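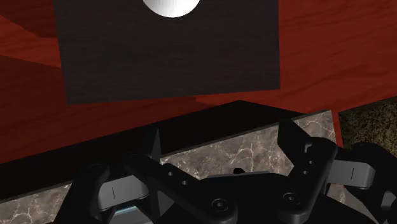 Dark brown wood grain against a reddish-brown wood surface.

Rimar Interior Wood Stain
Water-based penetrating stain for furniture, paneling and shelving

Product overview

Rimar Interior Wood Stain is a water-based penetrating stain for bare or fully stripped interior wood. It colors the surface while leaving the natural grain visible, and it is intended to be finished with a clear topcoat. The stain is supplied ready to use and should not be thinned.

The range consists of 22 standard colors, from pale neutrals to near-black browns. All standard colors may be mixed with one another in any proportion. Custom matching to a supplied wood sample is available through the Drilturberg color room for orders of 5 gallons or more.

Suitable surfaces

The stain may be used on solid hardwood, solid softwood and wood veneer. It is suitable for tables, cabinets, doors, trim, wall panels and shelving. It is not recommended for floors, exterior woodwork, or surfaces in continuous contact with water. Wood previously treated with oil, wax or varnish must be stripped and sanded before application.

Pine, birch, maple and cherry may absorb color unevenly. Fliltosari Pre-Stain Conditioner should be applied to these species and allowed to stand for the time stated on its label.

Surface preparation

Sand in the direction of the grain, finishing with 150-grit paper on softwoods and 180-grit on hardwoods. Sanding with a finer paper closes the surface and produces a lighter color. Remove all dust with a vacuum and a clean, dry cloth. Solvent-soaked tack cloths leave a residue that prevents even absorption and should not be used.

Fill nail holes with a stainable filler before the final sanding. Filler will not take color in the same way as the surrounding wood, and a test on an offcut is advised.

Application

Stir thoroughly before use and at regular intervals during the work. Do not shake the container.

Apply a generous coat with a synthetic brush, foam applicator or lint-free cloth, working on one section at a time. Wipe off the excess along the grain within 5 minutes. On large panels, two people may be needed, one to apply and one to wipe.

A second coat may be applied after two hours to deepen the color. More than two coats are not recommended, as the wood will absorb little further stain and the topcoat may fail to bond.

Coverage

One quart covers up to 185 square feet in a single coat on smooth hardwood. Rough or highly absorbent wood will require more. Containers for a single project should carry the same batch number. Where this is not possible, combine the contents in a larger vessel before starting.

Topcoat

Allow the final coat of stain to dry overnight before sealing. Rimar Clear Satin and Rimar Clear Matte are both compatible. Oil-based varnishes may be used after 72 hours but will add an amber tone, most noticeable over the paler colors.

Sizes and ordering

Half-pint sample
Quart
Gallon
5-gallon pail (order code 247)

Sample containers are limited to standard colors. Custom-mixed stain cannot be returned. Trade accounts are administered by Fabian Widmer, and requests for color matching should be addressed to Mohsin Mohmand at the Drilturberg color room. Wood samples for matching should measure at least six inches on each side and be clearly labeled with the customer's name and the intended topcoat.

Storage and cleanup

Clean tools with warm water and mild soap immediately after use. Keep the container tightly closed and protect it from frost. Stain that has frozen should be discarded in accordance with local regulations. Unopened containers may be kept for two years.

Revised color cards are issued each April. Printed and screen colors are a guide only, and the final color depends on the species, preparation and topcoat.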